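Início | Caderno | Sementeiras | Materiais | Contacto

17 de abril de 2020

Bancada da sala 2, manhã. Continuei a arrumação dos kits de cultivo que tinham ficado por abrir desde março. A Marcelle Joly pediu que os potes ficassem todos juntos, com a tampa para cima, para se ver o rótulo sem ter de os levantar.

O do tomate vai ser o primeiro a semear. Parece ter terra, mal se vê pelo plástico, e as paredes estão sujas – limpar com pano antes de pôr etiqueta nossa, senão não cola. O das flores cor-de-rosa fica para depois, ainda não decidi a profundidade.

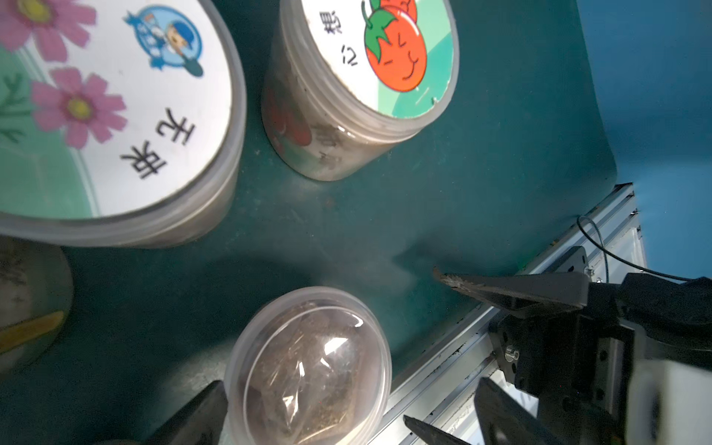

Potes no tapete verde: cosmos, tomate e, à frente, o de tampa transparente com o saco de substrato.

Para o substrato do saco: pesar 100 g, juntar água aos poucos e anotar o total. Na última tentativa com a mistura da Pruda usei 170 ml e ficou empapado, por isso desta vez paro antes. A mistura da Lemis absorve mais devagar, não comparar diretamente.

Os rótulos estão em chinês. Copiar os caracteres para a ficha de cada pote, tal como estão impressos, e pedir tradução. Até lá uso só o desenho da tampa como nome.

Falta:
– pano húmido e etiquetas novas
– perguntar à Marcelle se as fichas antigas do Vendano ainda servem
– varrer a terra do tapete no fim

Segunda-feira semeio o tomate, duas sementes por cova.

Etiquetas: caderno de bancada, substratos, tomate, cosmos

© Oficina Pons – Contacto – Voltar ao topo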